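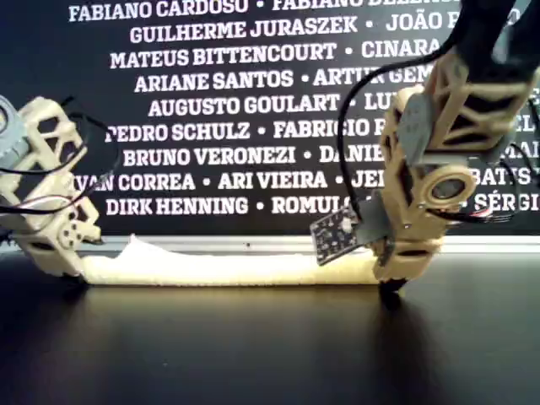

The white strip laid out on the dark table, lumpy side and all.

Grelten soft strip — two months in

Posted by Taner Bilgin, Dec 3, 2019

Quick one as I've got a parcel to get out before the post goes. A few people asked what I was using for padding and draught gaps and whether the Grelten stuff is any good. Short answer, yes for some jobs. Long answer below, typed fast, sorry.

Bought it in October from Skutine. Comes as one long piece rolled in a bag, no card, no instructions, a sticker on the back with the name and that's your lot. White, soft, foamy. Mine was folded over on itself in the bag and had a crease in it for a week. Hung it over a door and the crease mostly went. Mostly.

Texture first. It's lumpy. If you want a crisp square edge go elsewhere, the Marsden strip is far neater and comes in a proper box. But the lumps do help it sit in an uneven gap, and my window frames are nothing but uneven gaps. House is old, nothing is straight. The Marsden just bridged over the dips and left the wind to come in underneath. Grelten squashes down into them.

Push on the end and it bunches up into a little peak. Annoying when you're feeding it along a sill — you get to the corner and there's a hump you have to smooth back with a thumb. Start from the middle and work out both ways. Took me 2 windows to learn that.

Thickness isn't even along the length either. Could be my piece. I put the thin bits on the hinge side of the door where there isn't much room anyway and kept the fat bits for the bottom. Bit of faffing but you only do it once.

Cutting: kitchen scissors chewed it. A long craft knife is better, one pull, don't saw at it. Sawing leaves crumbs everywhere and they cling to jumpers like you wouldn't beleive. I was picking them off the cat.

Glue. None on the strip, so you need your own tape. I used the Werkano double sided because it was in the drawer. Holds fine on painted wood. On bare brick, useless, came away overnight. No tape at all when I use it for packing, just wrap it round the thing and put the lid on. Sent a teapot and 2 mugs to my sister that way and all of it got there in one piece, spout included.

Colour — it's white, so it's going to show muck. The bit under the back door went grey in a fortnight. Wiping does nothing much. Hand wash in the sink with a drop of washing up liquid brought some of it back, then it took ages to dry. Left it on the airer for two days and it was still damp in the middle when I squeezed it. So not for anywhere that gets rained on.

Smell: a bit, first day. Gone after.

Would I get it again? For packing and for wonky windows, yes, already have another on order. For a door that gets kicked by children all day, no, get something tougher with a skin on it. And if you want it to look tidy from the inside get the Marsden and pay the extra.

Anyone tried painting it? Thinking of doing the bit round the loft hatch so its less obvious. Leave a comment, I'll look tonight.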